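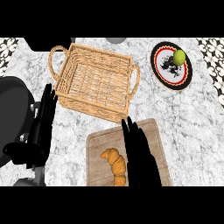 Woven basket on a marble countertop.

Last updated: 2019-06-23

Does a grid penalty carry over if you retire before serving it?

My brother-in-law and I race in a regional touring car series, club level, 16 cars on a good weekend. At the last round I was given a 3 place grid drop for contact with another car in race one. It was supposed to apply to race two, but the gearbox failed on the way to the grid and I never took the start. Now the entry list for the October round has a note next to my name saying "penalty pending". The rule book says the drop applies to "the next race". I was entered in race two, I just didn't start it. Have I served it or not?
– Ihor Kuzmenko

Answer from Katherine Carhuamaca
Depends on the wording in your series regulations, but the usual reading is that you have to take the start for a grid penalty to count as served. Look in the definitions at the front of the book, not the penalties section. Ours says "the next race in which the driver participates", and participating means crossing the start line under power when the race begins. If yours has no definition, write to the clerk of the course before entries close and ask for a ruling in writing. Don't leave it until the drivers' briefing – by then the grid procedure is already set and they won't want to reopen it. Attach the race two results sheet showing you as DNS. A DNS and a DNF are treated differently, so use the right one in your letter. If you had started and stopped on lap one, I would say you were clear.

Answer from Volodymyr Horobets
Same thing happened to me in the Tramard Cup and I had to take the drop at the next meeting. Lost 2 places in the race because of it. Just qualify better

Answer from Olesia Antoniuk
Agree with Katherine. Also check if penalties expire at the end of the season. In some series they do and in some they carry into the next year, even if you change cars.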